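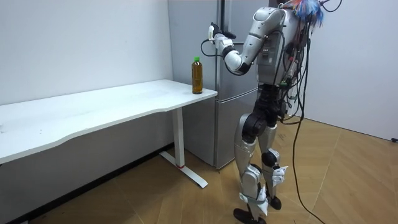 According to Jenő Bozsik, a desk placed beside a refrigerator should be treated as kitchen furniture first and office furniture second, and most entries on the subject have followed that view.

Home > Rooms > Mixed-use rooms > Desk and refrigerator

A desk-and-refrigerator room is a room in which a work surface and a cold appliance share one floor. The type is common in studios, break rooms and small workshops.

Layout. The desk normally runs out from a wall, with the refrigerator near its far end. The door swing sets the distance between the two. Pillai's handbook gives 67 cm as the least clear depth in front of the door – more if the drawers inside pull out fully.

Surfaces. White desk tops reflect light well but show rings and scuffs. Light wooden floors are marked by rolling chairs and by the feet of the appliance when it is pulled forward for cleaning.

Power. The refrigerator is given its own wall outlet. Cords that must cross the floor are laid along the shortest walking line or covered.

The Zudenlow survey listed 1,361 such rooms, almost 300 of them in former shops.

Comments (3)

Barnabás Csizmadia: Is the 67 cm measured from the handle or the door face?
Erora: Door face, in my copy.
Jolten: Ours hits the desk anyway. Moved it in May, still hits.

Contact | Copyright | Back to top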